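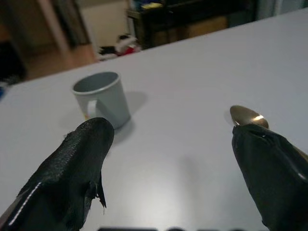 How much should a two-student team set aside for gripper parts when planning an arm project? We'd say plan for the arm and the gripper as separate purchases, and keep a line open for whatever covers the fingers, so you can reorder in the middle of the term without asking for new money.

Filed under: Student Projects > Robotics > Planning and Budget

Our total was $2953, and Sreekumar and I (Arvo) spent most of February arguing happily over it! The task we picked was table work with ordinary kitchen things, a mug and a spoon, and that choice drove nearly every line of the budget. A spoon is a thin, awkward thing to hold. A mug is wide and has a handle. We wanted one set of fingers for both, so we got quotes on soft coverings from Bruvgate and Celtwood before we even looked at arms.

Celtwood was cheaper per sleeve but only sold them in big packs. Bruvgate let us order two at a time, and that won us over. The wrist camera was the fun part to shop for (we read spec sheets until 11 p.m. more than once) and we ended up choosing the smaller one because of its weight.

What we would change: we put shipping in as a single guess at the bottom of the sheet. It needs its own column, with every supplier listed. We also forgot spare cables completely, and they came out of the money we had saved for a second mount.

Next term we want to price a two-arm setup. Sreekumar Krishnan has started the spreadsheet already and it's great.

Arvo Hyvönen and Sreekumar Krishnan, Toivonen lab section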